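Letter blocks and drawn squares: how big should the squares be?

Posted by Rodica Bratu

I drew squares with a marker on a white tabletop so my son can set letter cubes in them and spell short words. He is 7. The cubes are different colors and each has a white letter on top.

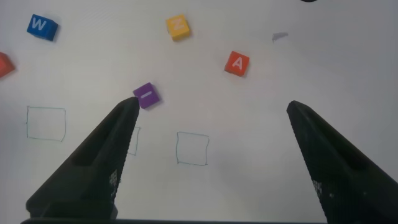

He gets annoyed when a cube lands on the line. Should I redraw the squares bigger, or use a ruler and keep them tight? I did them by hand and they aren't very even.

Studska

Bigger. Trace around a cube, then draw the real square a finger's width outside that. Uneven lines don't matter at that age. Start with three-letter words and keep the unused letters off to one side, turned any which way, so he has to straighten them himself. 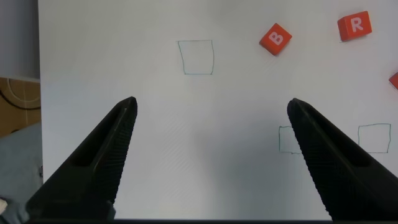

Empty squares, with the B and R still off to the side

Wiria

We just used masking tape. Peels off after.

Tristlow

Agree with bigger. Try your marker on a corner first and leave it overnight. Mine was supposed to wipe off and took rubbing alcohol and most of July.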